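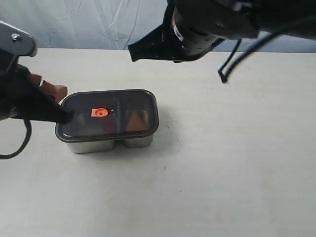

Two-compartment lunch box – how do you stop the wet side getting into the dry side?

I've finally given up buying sandwiches and got myself a lunch box with two compartments and a see-through smoky grey lid. I love it! I can peek at my lunch all morning. But when I put cucumber salad in one half and crackers in the other, the crackers are soft by midday. Am I packing it wrong, or do I need a different box?

Posted by Tremlow33, June 17, 2019

skuvham_kitchen
Ooh, I've been through this! Most boxes with one big lid only seal round the outside, so there's nearly always a gap over the divider. Try it with water first: fill one side halfway, lid on, press all the corners down, then tilt it over the sink and see where it goes. If it crosses over, keep dressing in a tiny screw-top pot and add it when you sit down. Salt the cucumber, leave it 18 minutes while you make a cup of tea, then squeeze it in a clean tea towel. You'll be amazed how much comes out. I've done mine this way since March and the crackers stay lovely and crisp – even the thin ones.

Dresuton
just put the crackers in a bag

Ruchti18
Agree with the bag, but also let anything cooked go properly cold before the lid goes on. Steam gets everywhere and drips off the underside. I swap my crackers for roasted chickpeas or carrot sticks when there's something juicy next door, and a big lettuce leaf under the tomatoes is great too. Carry it flat if your bag lets you. Enjoy your lunches, it's such a treat having something nice to open!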